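Table Setup and Props Assistant (part-time)
Testelton Studio, Rilden
Posted 11 September 2023

Testelton is looking for a part-time assistant to set up, reset and look after the tabletop booths at our Rilden site. The job is mostly plates, bowls, cups, play food and a lot of wiping down. It suits someone who likes order, doesn't mind repeating the same task through a shift, and can follow a written layout sheet without drifting from it.

Hours and pay

The position is 19 hours a week. Shifts are in the mornings, with one afternoon a week that we agree on with you in advance. We start early enough that parking on Benítez Street is easy to find. There is no weekend work.

Pay is hourly and is paid every two weeks. The rate depends on experience and we will tell you what it is in our first phone call, before you spend time on an interview. Paid time off builds up from the first shift. The first 30 days are a trial period for both sides.

The work

Each booth has one table and a shelf unit outside it. The shelf unit holds the props for that week. A layout sheet tells you which items go on the table and where. You place them, check them against the sheet, initial it and move on to the next booth. When a session is over you clear the table, clean what needs cleaning and set the next layout.

Most layouts are simple. Some have only two items, and those take more care than people expect. If a plate belongs on the left side of the table and it ends up in the middle, the whole layout has to be redone.

Other regular tasks:

Washing and drying plates and bowls by hand. We don't use a dishwasher for the colored ones – the finish goes dull.

Wiping tables and booth walls with the cleaner we supply. White surfaces show everything, including sleeve marks, so we ask staff to roll their sleeves up or wear the short-sleeved work shirts.

Sorting the play food back into its bins. The catalog has 400 entries at the moment, and every item has a bin number. Vegetables and fruit are in separate rows.

Pulling damaged items. A chipped rim, a split seam or a faded patch means the item goes in the repair tray with a tag on it.

Checking in deliveries from Evard, our main props supplier, and entering them in the catalog.

Replacing light bulbs in the booths when needed and noting the change on the board.

You will not be asked to sell anything, answer the public phone line or work alone in the building.

What we need from you

You should be able to stand and walk for most of a shift and lift a full prop bin, with help available for the larger ones. You need to be able to tell similar colors apart, as we keep several plates that are close in shade and they are not interchangeable. You need to read and write English well enough to follow the layout sheets and leave clear notes for the next person.

You should be comfortable using a basic spreadsheet. If you can sort a column and fix a typo without upsetting the rest of the sheet, that is enough.

We ask for reliability above experience. A person who is at the door when the shift starts and calls when they are going to be late will do well in this job. People have come to us from restaurants, store display, school kitchens, theater props and housekeeping, and all of those are good preparation. So is running a household.

We do not require a degree. A driver's license is useful but not required. The bus stops at the end of the street.

Where you would be working

The booths are on the ground floor in one long room. Each one is enclosed on the sides and back with white panels and is kept free of anything that isn't on the sheet – no cups of coffee, no pens, no phones. A typical two-item layout is the round salmon-pink plate on the left and the green and white cabbage on the right, set level with each other, with clear table between them. 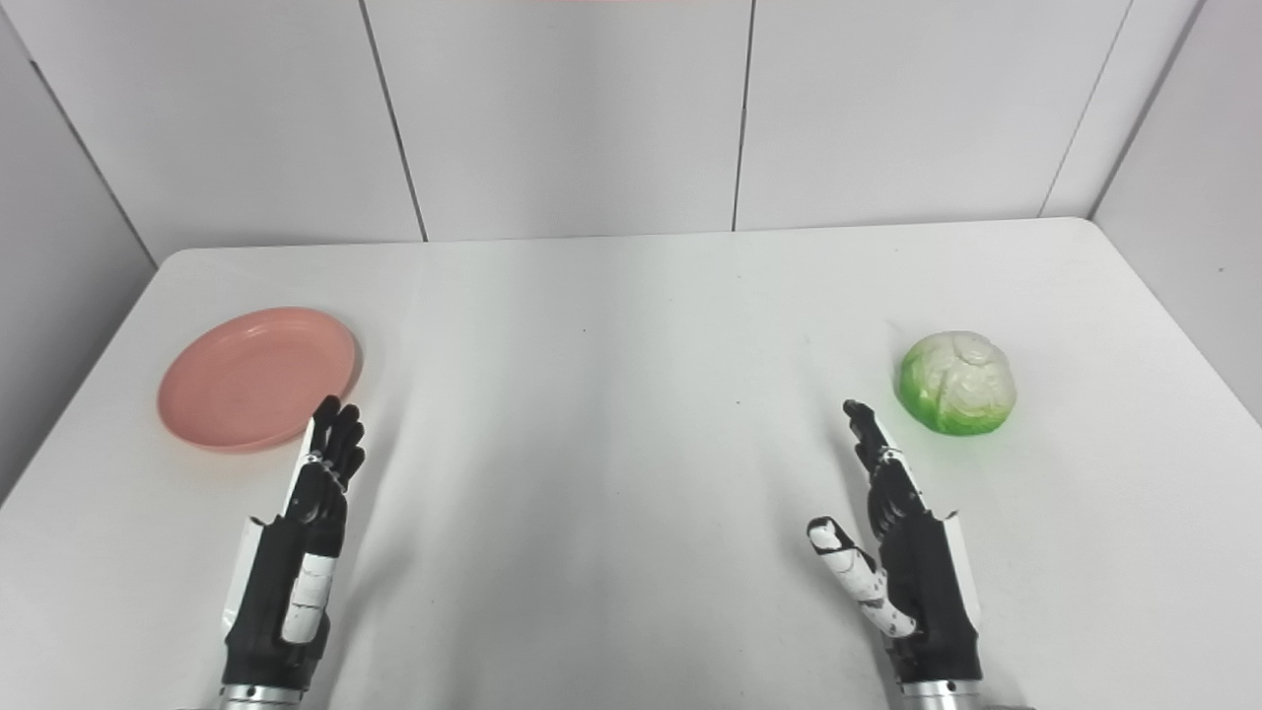

The prep area is at the far end of the room and has a double sink, drying racks and the main storage shelves. It gets warm in the summer and we keep a fan going. There is a break room upstairs with a refrigerator, a microwave and lockers. Please note that the break room is only reached by stairs. If that is a problem, tell us and we will set up a locker and a place to sit on the ground floor.

Work shirts and gloves are provided. You will need your own closed, flat shoes with a sole that doesn't leave marks on the floor.

Training

The first week is spent with a member of the current setup team. You will learn the bin numbers, how to read the layout sheets and how we like the tables cleaned (with the cloth folded, in straight passes, back to front). After that you will take over two booths, and more as you get faster. Speed comes with time and we don't measure it during the trial period.

How to apply

Send a short letter and a list of your past jobs to the Testelton office by mail, or hand them in at the front desk in Rilden on any weekday morning. A page in total is plenty. Please include:

Your name and a phone number where we can reach you during the day

Which mornings you can work, and which afternoon you would prefer

The earliest date you could start

One job or task you have done where things had to be put back in the same place every time

Put "Table Setup" on the envelope. We are filling two positions, and both start in October. Applications are read as they come in, and the ad will be taken down when both positions are filled.

Interviews are held on site and include a short practical part. You will be given a layout sheet and 5 items from the shelf and asked to set a table. You may ask as many questions as you like while you do it. Allow an hour for the visit, including a walk through the booths and the prep area.

We reply to everyone who applies. If you need an adjustment for the interview or the practical part, write that in your letter or tell the front desk when you drop it off.

Testelton is an equal opportunity employer.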